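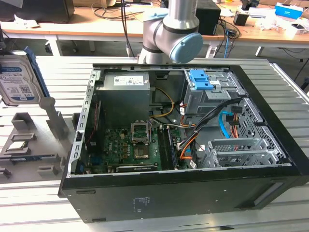

By the Dreka Applications Group, Celtham
Equipment / Robotic Workcells / Desktop Computer Assembly Cell

The Dreka Desktop Computer Assembly Cell is a robotic workcell for installing and removing components in full-size desktop towers. It is offered to repair centers, refurbishing plants and technical colleges that handle computers in mixed models and small batches. The cell is shown in operation at the Dreka demonstration hall in Celtham, and visitors may see it at work on any open day.

Overview

Most automated assembly equipment is built around one product. Refurbishing work is different. A pallet of used computers may hold several case designs, and the power supply, drive cage and cabling are seldom in the same place from one maker to the next. The Desktop Computer Assembly Cell was developed for this kind of work. The computer is laid on its side on a slotted aluminum table with the side panel removed, so that all work is carried out from above. Parts are presented to the arm in a fixture at the side of the table.

The cell is supplied with Paewai task software. Operators select a case model from the library, confirm the position of the case on the table, and start the program. New case models may be added by trained staff at the customer's site. The library supplied with the current release contains 310 case and motherboard layouts.

Work Shown at the Demonstration

The demonstration in Celtham uses an ordinary black office tower. The program covers three groups of parts: the processor, the memory and the hard disk drive. Before the run begins, the host places the parts in the fixture and opens the retention frame of the processor socket. Visitors are invited to examine a second set of parts at the reception table before the run and to ask questions about tolerances and handling.

Seating a processor is the most demanding step in the program. The part has to be lowered squarely into its socket, and the arm must stop if it meets resistance at the wrong height. Memory modules call for a firm, even push along the length of the slot. The hard disk drive is handled together with its blue bracket and goes into the drive cage. Each of these steps may be run separately, and the host will repeat a step on request when time allows.

Cables are a known difficulty in this class of work. Power and data leads lie across the interior of the case and do not return to the same position after they have been moved. Dreka does not tie the cables back for demonstrations. Customers have told us that they wish to see the equipment on computers in the condition in which they arrive.

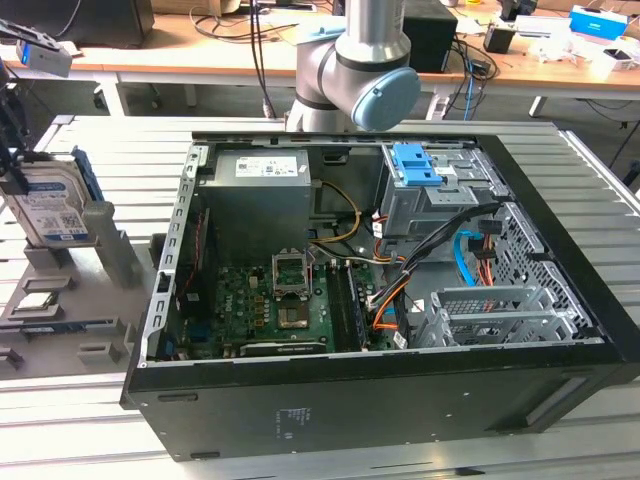 The same policy applies to lighting. The hall uses standard ceiling fixtures, and no screens or curtains are placed between the cell and the rest of the room. Customers who intend to install the cell in an area with large windows should mention this during their visit, and a light survey can be arranged.

Parts Fixtures

Fixtures are 3D-printed at Celtham to suit the parts in use. The standard desktop fixture is gray and has slots for a 3.5-inch drive and smaller components. It mounts on the table rails and can be moved to suit the case. Drawing files are included with the cell, and customers with their own printers may make replacements. The standard fixture has been tested to 3000 part changes.

Specifications

Model: DCA-1009
Table: slotted aluminum extrusion, light gray
Table length: 1000 mm
Case position: on its side, interior facing up
Case library: 310 layouts
Fixture: 3D-printed, rail-mounted
Task software: Paewai, current release
Operator training: included, at Celtham or at the customer's site

Options

Zatia inspection package. Adds an inspection record for each seated component. Records are stored by serial number and may be exported at the end of a shift.

Additional fixture set. Supplied to the customer's drawings. A sample of each part is required.

Education package. Includes printed lesson plans, a spare fixture and a reduced-speed setting intended for classroom use.

Open Days and Visits

Open days are held on the last Friday of each month, with the exception of February, when the hall is closed for maintenance. Doors open at 9:30 a.m. and the first run begins at 10 a.m. Visitors are asked to register in advance. The hall admits up to 1000 visitors a year, and places for school and college groups are set aside each spring.

Safety glasses are provided at reception. Visitors must remain behind the yellow floor line during a run unless invited forward by the host. Photography is permitted. Please do not place bags or cups on the workbench behind the cell.

Customers who wish to test their own equipment may bring one desktop computer to a private session. The computer should be free of customer data and should have its side panel screws in place. Dreka will provide a short written report after the session, listing the steps attempted and the time taken for each. There is no charge for the first session.

Ordering and Support

The cell is built to order. Delivery times are confirmed in the written quotation, together with floor space and power requirements for the site. Support is provided by telephone and by site visit, and spare parts are held in stock at Celtham. To request a quotation or to register for an open day, please use the contact form for the Celtham office and give the model number in the subject line.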